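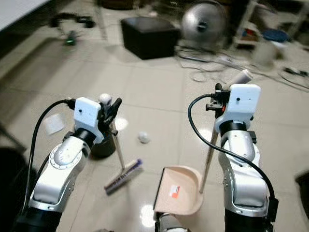 # The long-handled dustpan should be the default

Most households own a broom with a long handle and a dustpan with a short one. The two are sold this way, often clipped together, and the mismatch is treated as normal. I think it is a design error that has survived out of habit, and that a dustpan for hard floors should have a handle close to the length of the broom's.

Consider what the short pan requires. The sweeper gathers the debris upright, with both hands on the broom. Then the sweeper crouches, holds the pan flat with one hand, and tries to control a long lever with the other. The grip moves halfway down the handle, the top of the handle swings free behind the shoulder, and the brush meets the floor at whatever angle is left. Precision is lowest at the one stage of the job that needs it.

With a long pan the posture does not change. One hand takes the broom, the other the pan, and the final stroke is short and slow. Small, light items benefit most. A balled-up receipt will roll away from a fast stroke on glazed tile, and a slow one is easier to make standing up. Flat sheets of paper are a separate matter. Bristles tend to ride over them, and they should be picked up by hand before sweeping begins. No pan solves that.

The lip matters more than the handle material. Tile is not a flat surface. It has grout lines, and on older floors the edges of neighboring tiles differ in height. A rigid lip bridges the grout line and leaves a gap, and fine dust goes through the gap. A flexible lip follows the surface if there is enough downward pressure. This is the usual objection to long pans: the user cannot press down on them as firmly as on a short one. The objection is correct. The remedy is to set the handle at an angle that puts some of the hand's force into the lip, and to sweep across the grout lines at a diagonal.

Piroska Szekeres, who managed cleaning supplies at the Nillitz residence hall while I worked in its maintenance office, disagreed with me on this for as long as we shared a storeroom. Her position was that long pans break at the socket, where the handle enters the scoop, and that a short pan has no socket to break. She had a box of cracked Hastico scoops to support it. I would point out that all of them had failed in the same place and that the handles were still good. A deeper socket with a through-screw would have saved most of them. The Serico pans we bought the following July had this, cost 2 dollars more each, and gave us less trouble.

Storage is the second objection. A short pan clips to the broom and takes no extra room. A long pan needs its own hook. In a building with 700 rooms this is a real cost. In an apartment it is one hook, and the broom should be hanging anyway. A broom left standing on its bristles develops a permanent bend on one side, after which it no longer sweeps evenly and the owner blames the broom.

The third objection comes from Marcelino Moura, who read a draft of this and asked why anyone with a vacuum should care. A vacuum is better for carpet and for fine dust in quantity. For a few crumbs and a scrap of paper it has to be fetched, plugged in, run, and put back. A broom and pan can finish that job before the cord is unwound. They also make very little noise, which counts in shared buildings after ten at night.

As for the broom itself, I would spend less effort choosing. A flat head with bristles of medium stiffness is adequate for smooth floors. Very soft bristles hold hair and have to be combed out. Very stiff ones flick grit past the pan. Width should be close to the width of the scoop, or slightly less, so that the last stroke does not push material around both sides.

Stores could correct most of this by changing what they bundle. A broom and a long pan, sold as a pair with two hooks, would suit the majority of kitchens and hallways. The short pan would still be available for workbenches, stairs and tabletops, where its length is an advantage.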